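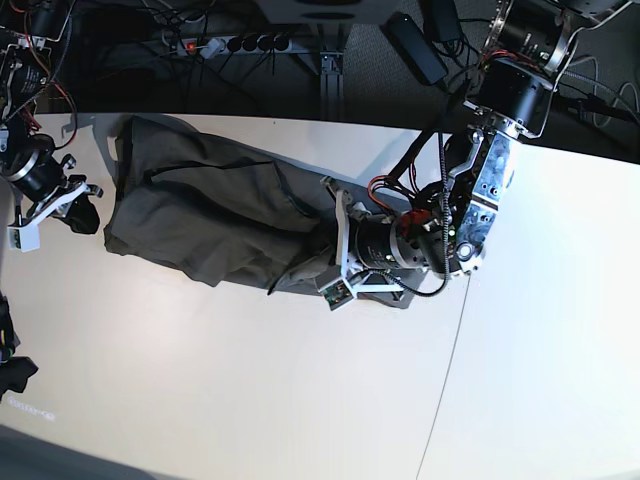 Dark grey cloth on a white table

So I finally did it, I went to a hustings! Hostham has a council by-election coming up and the candidates were all at the Ambrosio hall answering questions, and Shiela talked me into going when I'd much rather have had my tea.

I'd expected maybe a dozen of us. There were over 80, and they ran out of chairs before it even started (I got one, Shiela perched on a radiator for most of it).

Divina Dagdag spoke first and was very good on the buses. She's ex-navy and doesn't waste a word. Rigoberto Trujillo wants the 40 to go back to running through Todham in the evenings, which got the biggest clap of the night, although he went a bit vague when a woman near the front asked who'd be paying for it. Yeison Pacheco was the youngest up there and clearly nervous, but he'd read the whole parking report and I warmed to him.

The last hour was nearly all parking, to be fair. One man had five questions and asked every one of them!

I still haven't made up my mind. I'm between two of them and I'm not saying which two, because my mum reads this. Polling station is the library again, so bring a brolly if you're going after work, the queue goes right round the side.

Contact | © Shiela's Neighbour, Hostham | Back to top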